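Open afternoon at the Dranard lab
Posted Nov 2, 2019

I had wanted to see the Dranard workshop ever since their October talk on teaching arms by hand, so when they opened the doors to visitors I was on the early train. Twenty of us squeezed in, coats and all, and were taken straight past the posters to where the work happens.

The project is called Vieira, and the idea is lovely in its plainness. To teach a robot a household job, a person does the job first, holding a pair of grippers much like the ones the robot will use. Each gripper carries its own camera, so what gets recorded is the task as the tool sees it.
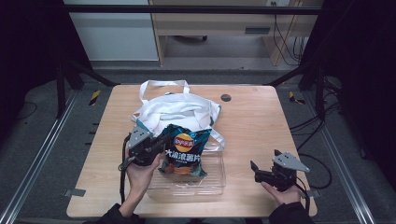

Before this the group steered a full arm from a distance, with a joystick, and a good morning might give them a handful of usable runs. With the hand-held tools they now have 3460 demonstrations, and the arm itself can stay switched off until there is something worth testing. I loved that!

We got a long stretch at the bench to ask about everything. Packing is the current family of tasks: bags, boxes, soft things that never lie the same way twice.

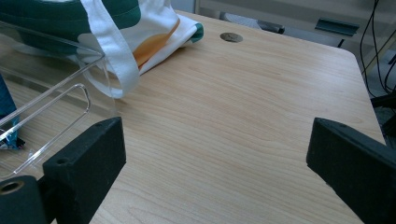 Cloth is the hard bit, they told us. A rigid box has edges you can plan around, but a bag handle flops wherever it likes, and the policy has to learn from many slightly different flops. Clear plastic is awkward too, as depth sensors tend to look straight through it. Vieira does without depth and learns from plain colour video plus the position of each hand, which struck me as brave.

The result they are proudest of came from their picking test, 98 successes in the best batch. Three seeds were trained for every setting, and the weaker ones were up on the wall beside the good one.

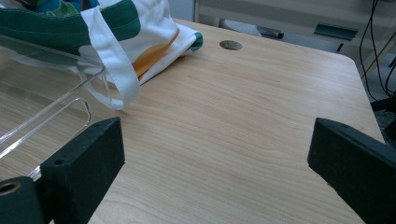 Dirkik wondered whether the number would survive a different table, with different lighting and a bag the system had never met. Fair point, and the team agreed that moving to a second room is the next job.

What stayed with me was how much they care about the person's pace. Rush, and the recordings teach the arm to rush. They even throw out runs where somebody hesitates for too long in mid-air.
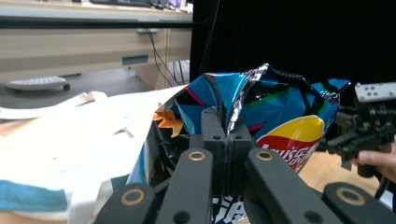 Drimow

I also had a go with the grippers myself, on a practice bench next door. They are lighter than I expected and my thumbs ached by the end. The group is planning another afternoon once the second room is fitted out, and I have already put my name down.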